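Section 4: Laying Out and Putting Away Your Zip Pouches

Welcome back! If you've finished Section 3, your Nitberg storage set is unpacked and you're ready for the part most people enjoy – deciding what goes where. Find yourself a table with plenty of elbow room, put the flat white board down on it, and take your time. A set of 18 pouches can be done comfortably before lunch.

1. Lay one pouch flat on the board with its long side running away from you.

2. Smooth it with the flat of your hand, starting at the middle and going out to the edges. A few wrinkles are fine, and they usually ease out after a day or so in the drawer.

3. Open the pouch all the way before you fill it. Tugging things through a half-open top is how most seams get hurt.

4. Put in your flat items first (napkins, patterns, letters, whatever you like) and leave 2 fingers of space at the top.

5. Press the air out gently, close the pouch, and turn it over to check the back.

Note: If you bought the larger Stasonside drawer, the pouches can stand upright like files, and you'll find them much easier to flip through.

Caution: Keep pouches away from radiators and hot irons. Thin material softens quickly.
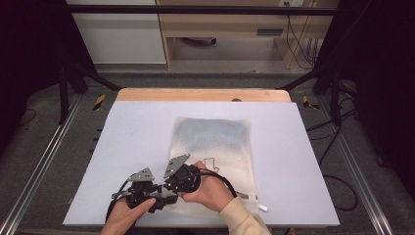
Page last changed: October 11, 2025, by Eetu Aaltonen

Semi-see-through pouches like this one, with the faint dotted pattern, let you get a hint of what's inside, but a small label is still a kindness to whoever opens the drawer next. When you're happy with the first pouch, move it to the side and carry on with the next. Drawer dividers are covered in Section 5.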